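Skilum Student Robotics Board > Two-arm builds > Bracket and box task, mixed grippers

gritilix
Posted 18th September
Our club entry for the Rarkwood student challenge uses different end effectors: multi-fingered hand on the left, parallel gripper on the right. The current exercise is bracket handling with the right while the left works over the box. Settings: control loop at 200 Hz, right jaw force limit 30 N. The bracket is held so that it sticks out to the left of the gripper, a slender bar with a bent end and two holes.

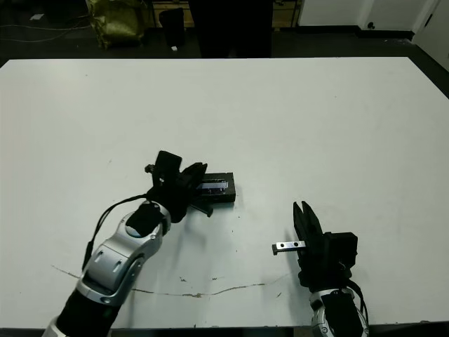 Re: Bracket and box task, mixed grippers

mohmand_lab
Why the hand at all? Two parallel grippers give you one calibration procedure and one set of spares. We switched in May and cut our setup time.

gritilix
Lids. A flat lid on a flat table leaves a parallel jaw very little to close on. The hand can get one finger to an edge and push.

mohmand_lab
You can push with a closed jaw. Same contact, fewer joints to tune.

tray_offset
Disagree with both. It's a perception problem. Black parts on a white table are easy to segment, but a glossy top throws a highlight and the pose estimate jumps. Do you have the closed box and the open parts in one view?

gritilix
Yes. The layout below has one box closed, plus an open tray and a separate lid.
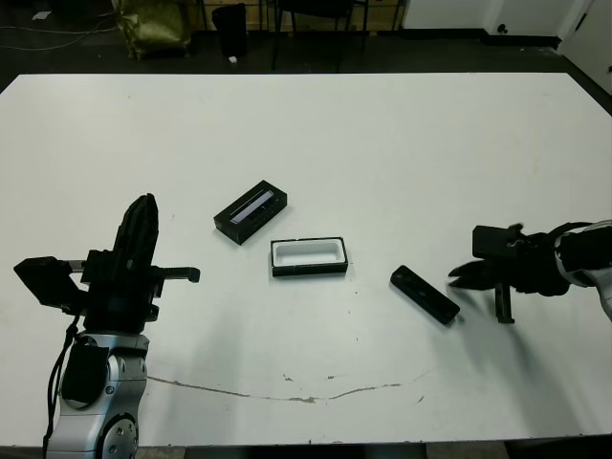 The pose estimator was trained on 4,000 synthetic views with a matte material, so the pale reflection on the closed box is outside what it has seen. The tray is easier. White interior, black rim, clean inner contour. I get stable yaw on the tray and bad yaw on the box.

tray_offset
Then render 900 more with a gloss material and retrain before touching the grippers.

mohmand_lab
Mask the line in the tabletop too. Our edge detector locks onto marks like that.

gritilix
Gloss renders are queued. I'll add the mask. Keeping the hand for now.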